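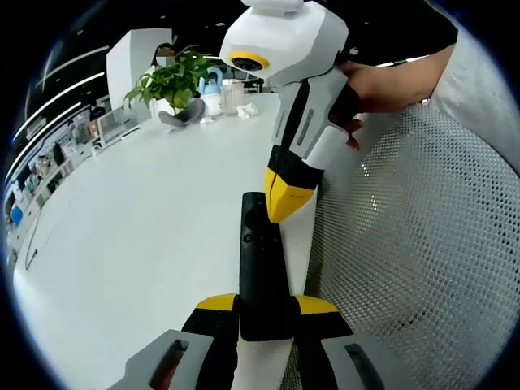

Grimelham Opens Its Doors at the Old Ditton Picture House

Ditton, Aug 17, 2018 - I've been sitting on this news since March and I can finally let it out: Grimelham, the little secondhand film and music shop I started in my sister's garage, is moving into the old picture house on the corner, and we open tomorrow morning at 11!

If you've only ever known us as a market stall with a wobbly awning, you're in for a change. We now have two floors. Records and tapes are downstairs, movies are upstairs, and there's a proper screening room at the back with 70 seats (the original ones, reupholstered in a green I fought hard for). The stock has grown too. We counted 2000 discs and tapes during the move, and my knees can vouch for every box of them.

The screening room is the part I'm most excited about. We'll be showing movies on Thursday evenings, starting with a season of old heist pictures picked by Capucine Marchal, who ran the film club at the library before it closed. She has promised me no subtitles for the first month and plenty after that. Tickets are $6, and kids get in free if they come with somebody who's paying.

"I used to watch double features in this building when I was nine," says Emmett Ostrowski, who did all our carpentry and still owns the ticket stubs. "The sound was awful and the floor was sticky. Grimelham has fixed the sound."

Coffee and pastries will come from Kokkinos, the bakery next door, and yes, you can carry them up to your seat. I only ask that you take the cup back down with you.

We're buying as well as selling. Bring in your box sets, your concert tapes, the soundtrack albums you got for one song, and we'll make you an offer on the spot or give you store credit worth a bit more. Weekday afternoons are best if you have a big pile, as I like to go through things properly and I get chatty. We can't take anything recorded off the television, I'm afraid, however good your labels are.

There's no parking out front, so please use the lot behind the Grundent building and walk through the alley. The ground floor and the screening room are step-free. Upstairs isn't yet, but tell whoever's at the counter what you're after and we'll bring a stack down to you.

For press questions, interviews or a look around before opening, call the shop and ask for me, or just knock on the side door. We'll be in there shelving until late tonight.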